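The Understudy

Clerkov had been the only cat in the Öztürkmen apartment for five years, and he ran it the way some men run a hardware store. He opened at four in the morning. He closed when he felt like it. Complaints could be made at the bedroom door, where he would sit with his back to you until you withdrew them.

So when Remzi came home one evening in November with a second carrier, Clerkov looked at it, looked at Remzi, and went to sit in the bathtub.

"He's thinking it over," Remzi told Eylül on the phone.

"He's calling a lawyer," said Eylül, who had grown up with cats and had a scar on her thumb to show for it.

The new cat was named Inari. She was thirteen years old, the color of weak tea, and she had belonged to Nantana Srisuk from downstairs, who had moved to her daughter's place in Tucson, where there was a parrot. Nantana had left a bag of dry food, a brush, and a page of instructions in very small handwriting. Inari did not like fish. Inari did not like the radio. Inari would need to be told good night, by name, or she would come and find out why she hadn't been.

Remzi had read that two cats should be introduced slowly, through a closed door, over a couple of weeks. He closed the door. Inari opened it. It was the kind with a lever handle, and she hung from it with the tired competence of somebody who has worked in an office.

She walked down the hall, drank from Clerkov's water bowl, and climbed onto the radiator shelf, which was Clerkov's from noon until supper and which he also held in reserve the rest of the day.

Clerkov came out of the bathtub. He made a noise Remzi had never heard from him, something like a zipper on a cheap tent. Inari closed her eyes.

He tried it again, lower.

She was asleep.

For three days Clerkov did not eat in company. He carried his kibble out of the kitchen one piece at a time and ate it behind the couch, loudly. He knocked a mug off the counter, and when that got him nothing he knocked off the coaster too. Remzi took him to Dr. Mok, who felt his stomach and looked in his ears and said there was nothing the matter with him.

"He's very sad," Remzi said.

"He's very fat," said Cheng-en Mok, and wrote out a bill.

At night it was worse. Remzi would say good night to Inari by name, as instructed, and from somewhere under the bed there would come a long breath through the nose. On the fourth night he said, "Good night, Inari. Good night, Clerkov." He felt like a fool. The breathing under the bed stopped, and a minute later something heavy landed on his shins.

After that there was a schedule, though Remzi was never shown it. Inari had the radiator until two. Clerkov had the windowsill with the pigeons. The chair at Remzi's desk belonged to whichever of them Remzi was not, and he learned to work standing up. He sent Eylül a message saying the two of them had made friends. She asked for proof, and all he could offer was that they had both been sick on the same rug.

In the spring a card came from Tucson. The parrot was well, Nantana wrote, and had learned to say "Inari, get down," which made everyone sad at breakfast. Was she eating? Was she being told good night?

Remzi wrote back that she was. Clerkov sat on the card while he did it, and then on the envelope, and the stamp had to be put on around him.

At four the next morning the shop opened as usual. There were two of them at the bedroom door now, backs turned, about a foot apart.

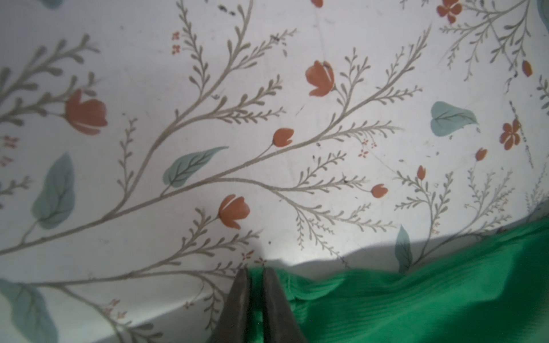
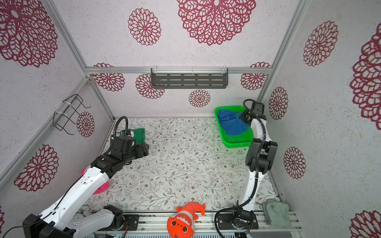
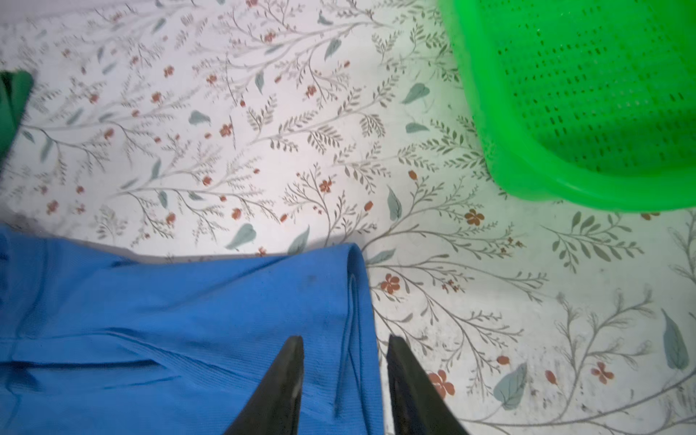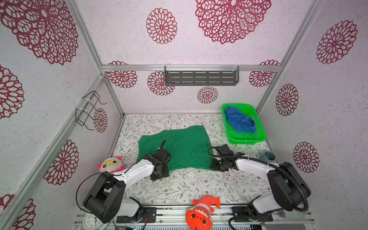 Flowered prints underfoot, with something bright green in every view.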